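Unit 4. Household manipulation: where the machines stand

Why cloth is hard

A rigid part has six degrees of freedom. A shirt has no fixed number. Its shape depends on how it was dropped, how it was lifted, and what it is made of. Most of the surface is hidden in any one view, so the state must be estimated from edges, collars and hems.

Folding is usually split into stages: find two grasp points, lift, stretch the cloth to remove slack, lay it flat, fold, stack. Errors carry forward. A corner missed at the second stage shows up as a crooked stack at the end.
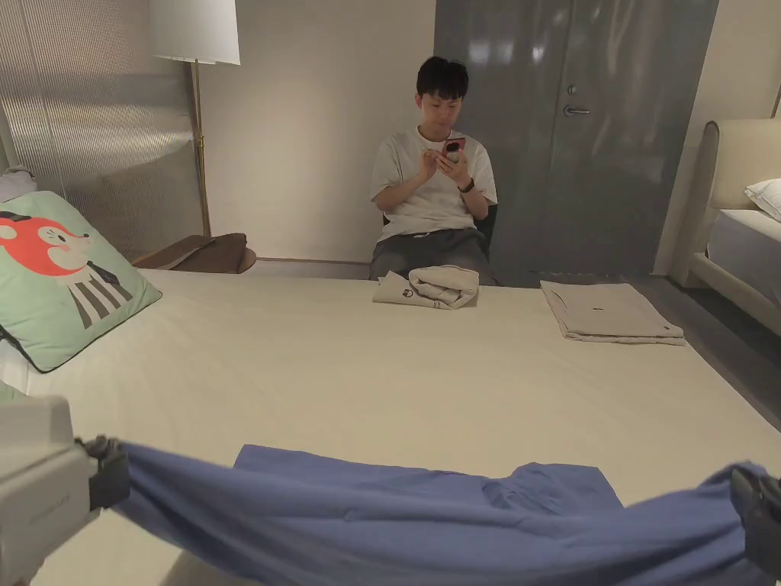
Grasping is the weakest stage. A two-jaw gripper closing on a single layer may pick up two, or slide off. The Kestix trials (reading 2) logged 31 failed folds, and most of them began with a bad first grasp. Soft support makes this worse: a mattress gives under the jaws, and a sheet can be pinched along with the garment.

Compare the shop floor. The Komwood line handles 2000 flat panels per shift, but each one arrives in a known position.

For discussion: which stages of folding could be fixtured in a home, and at what cost? Read Lusis, sections 2 and 4, before the lab.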